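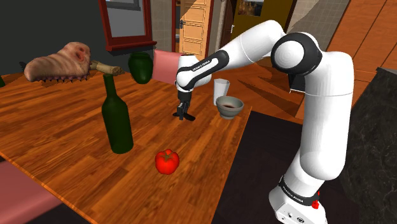

Green bottle on the table

Okay, hi everybody. Thanks for coming to the one about mailing lists, I know the drum thing is on next door. (Wait for the door to close.)

I'm going to talk for 30 minutes about how our band, Galness, put out a record without a label, and mostly I'm going to talk about email, so if you came for the amp stories, catch me after. There are a lot of amp stories.

Start with the numbers, get them out of the way. We have 3000 people on our list. That took three records. The first record we didn't have a list at all, we had a page on a site that has since closed and took every name with it. I still get a bit sick thinking about that. People had clicked a little heart next to our name and I thought that meant we could reach them. Nope!

Ask the room: who has a list now? Who has written to it since the holidays? (Usually a lot fewer hands. Don't be mean about it.)

So, second record, Gretus. Oi-ling Lo, our bass player, bought a plain spiral notebook and put it on the merch table with a pen tied to it. People wrote their addresses down. Half of them I couldn't read. Tell the story about typing them up in the van and guessing whether it was a g or a 9. We did get enough good ones to send a first letter in April, and that letter sold more copies of Gretus than the whole release week did. I wrote it in my kitchen and it had a typo in the subject line.

What was in the letter: where we recorded the slow song, why the last track stops so suddenly (the tape ran out, we liked it), and one link. One! I had five in there and Oi-ling made me take out four. She was right and she'd like me to say so in public, so there you go.

Play the end of the slow song here. Only the last bit. Laptop sound on BEFORE you walk up, remember last time.

Third record is Oberholzer, the one you may have heard if you've heard any of them. We did a few things differently and I'll go through them in the order we did them.

We gave away a song early to the list and asked people to write back and tell us what it reminded them of. A song is easy to give away. Writing back to everybody is the hard bit, and I did it, over a lot of evenings, with the TV on. One guy said it sounded like his grandmother's washing machine and we put that on the sticker.

Then we let people pay what they wanted, with a floor of 2 dollars. I was really against this. I thought we'd get a pile of two-dollar sales and that would be it. Some folks did pay the minimum and that's fine, I've paid the minimum for plenty of records. But a good chunk paid more than we'd have dared to ask, and they left notes with it, and the notes were lovely.

Ruan Mnguni mixed the record and he also runs a little list of his own, for people who like hearing about compressors. He sent his people our way and we sent ours to him. Swap with someone whose music you would play in your own car. We did a swap once with a band we didn't much like and I think everyone could smell it.

Things that flopped, go quick:
The contest. Eleven rules, hardly any entries.
Posting in forums where we'd never said a word before. We got told off, and fair enough. Go hang out there first and talk about other people's records.
The video with the fog machine. Skip this if short on time.

If someone asks about streaming: yes, we're on there, no, it doesn't pay for strings. If someone asks about labels, I've got nothing against them, we talked to one, they were nice, they wanted the name changed.

If they ask which mailing service – whichever one lets you download your whole list as a plain file. Do it on the first of every month and keep a copy somewhere that isn't your phone.

Last bit. The next record is called Fistura and it's nearly done, Ruan has it now. I've got the same spiral notebook up here with me, new pen. It's going around from the left side of the room. Please print!

Questions, then pack up fast, there's a choir in here after us.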